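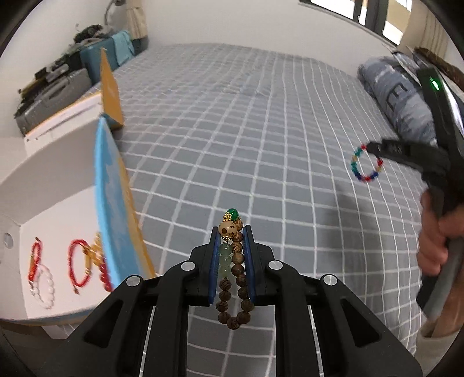 # Varnora – pulseras en caja

Subconjunto dedicado a la recogida de pulseras en una caja de cartón blanco colocada sobre una cama. Versión del 25 de abril de 2024. Mantiene Peninah Mohamedi.

## Contenido

- 896 secuencias, repartidas en 7 carpetas
- Etiquetas en `pulseras.csv`, una fila por pieza
- 134 filas con revisión manual (`rev = 1`)

## Criterios de etiquetado

`tipo` admite dos valores: `cuentas` y `cordon`. Las pulseras de cordón rojo con detalles dorados van como `cordon`. El campo `color` recoge el tono dominante – en la de cuentas marrones de madera se anota `marron`, aunque lleve un tramo verde claro.

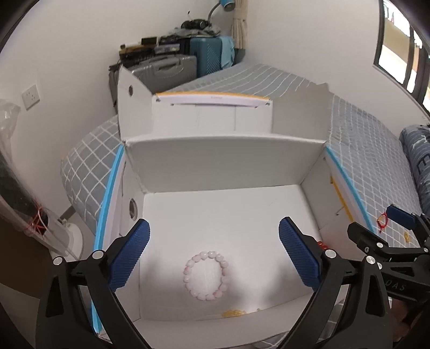

Los tonos rosa pálido y blanquecino dentro de una misma pieza se anotan como `rosa`. El ámbar translúcido tiene valor propio, `ambar`, y no se agrupa con `amarillo`.

## Pendiente

- Unificar `cordon` y `cordón` en la carpeta 4
- Repasar 50 filas sin `color`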